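Gistorham Home & Household Board
Storage and Small Spaces
Thread: clear round container, blue tray, folding mesh thing — keep or toss?
839 views, 11 replies (showing first page)

estham_attic
Posted December 2019

Ok quick one, I have to leave in a bit. Trying to get the craft corner under control before family shows up. Been at it since October if you count the part where I just moved piles. Two things I can't decide on, the round clear container and the blue bin. Both came from my aunt's place when she cleared out. Bin is shallow, rounded corners, rolled rim. Too shallow for yarn. Too big for the drawer. Table's white so everything shows, which I like, but I want LESS on it. 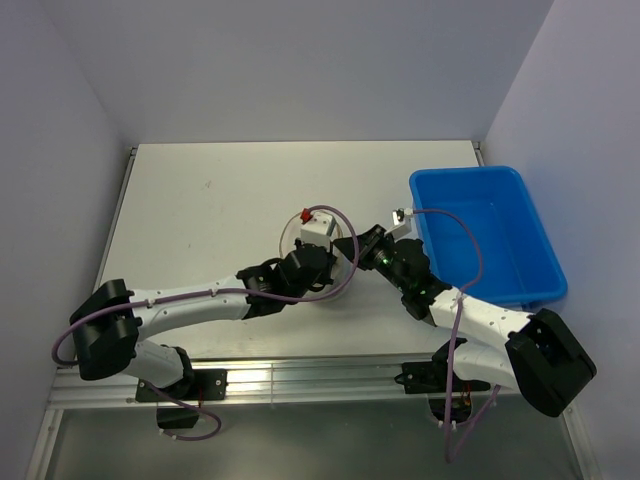
Clear container in the middle, blue bin over on the right.

Do I keep both? One? Shelf next to the table is a Tomaszewski, the narrow one, so not much depth to play with.

gudton_lee
Keep the blue one. Shallow trays are the best for sorting, you dump everything in and you can see the bottom. Deep bins are where stuff goes to die.

papertowel77
Disagree. Shallow just means it fills up in two days and then you stack things on top. Had 2 like that, gave both away. Keep the clear one if it has a lid. Does it?

estham_attic
No idea where the lid is. Might be in the garage box. Will look

gudton_lee
Fills up becuase you let it fill up. Empty it at night. Takes a minute.

papertowel77
sure, and I also floss

mothballs_and_tea
Can we talk about the folding mesh thing, it's in the title and then you never mention it. Those pop-up ones are either great or a menace, depends on the rim.

estham_attic
Oh right sorry. Typing too fast. It's white netting, fine diamond pattern, tan edge all the way along the hoop. Kind of a laundry hamper type thing. Works fine open. My problem is folding it back down, I get a double loop and then the netting bunches up on one side and it will NOT go flat. Hoop doubles back on itself. I've tried pushing, I've tried sitting on it. 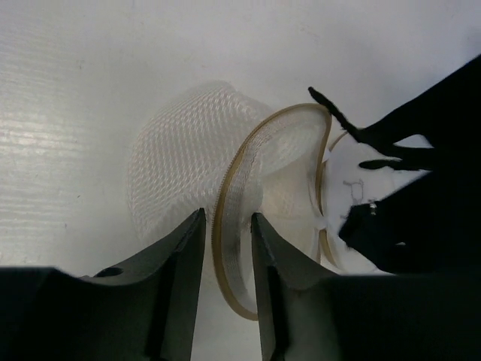 RE: folding the mesh one (split off by mod, was getting long)

mothballs_and_tea
Ok yes, seen this. The twist is fine, you want a twist. But you've got netting caught up between the loops. Let it spring open, all the way. Shake it. Then press the hoop into a long oval, hold the ends, turn one hand away from you and one toward you. Loops should drop inside each other. Don't force it, the stitching on the edge goes first.

papertowel77
Or hang it on a nail open and never fold it again. That's my system.

gudton_lee
Takes up a whole wall tho. She said narrow shelf.

papertowel77
Nails don't go on shelves

mothballs_and_tea
Mine got a ribbon tied round it once folded — otherwise it pops open in the closet at 2 in the morning. Scared the dog half to death.

estham_attic
Trying the oval thing tonight. Blue bin stays for now, for buttons and thread. Still looking for that lid.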